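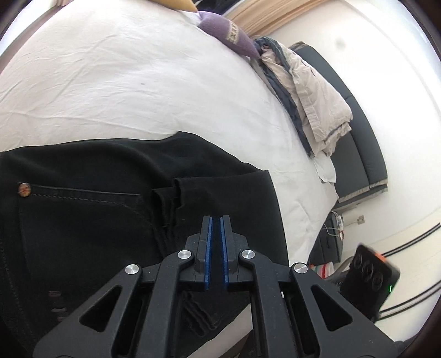 Gripper over the black trousers, blue pads, nothing held.

Ticket 111 — Replacement pads and spare grippers, laundry folding work
Opened by Rokeya Khondokar, May 18, 2021
Status: waiting on quote
2 min read

Problem: dark trousers slip at the waistband when we lift. Shirts and towels are fine. We have 3 hand-held grippers and no spare pads on the shelf.

Tried so far: cleaned the pads with a damp cloth, then swapped fingers between two units. Same slip on both.

Ju-won Ban: Cukus sells the pads at $4 each, minimum order 140. That's more than we'd use before the rubber goes stiff. Fikell will do small lots but hasn't sent a price.

Rokeya: Can we split an order with the Belell project? They run the same fingers.

Ju-won: Asked. They can't commit money until July.

Da-eun Won: Please hold the fourth gripper too. I'd like pads and gripper on one purchase order — the shipping gets charged twice otherwise. Budget line is still open.

Next step: Ju-won to get the Fikell price in writing. Leave this ticket open.

Comments (3) | Shares: 4

Ji-hoon So: We had the same slip on jeans. Softer pads fixed it but they wore out fast.

Hae-won Wi: Does Fikell ship the screws with the pads?

Ju-won Ban: Don't know yet, will ask.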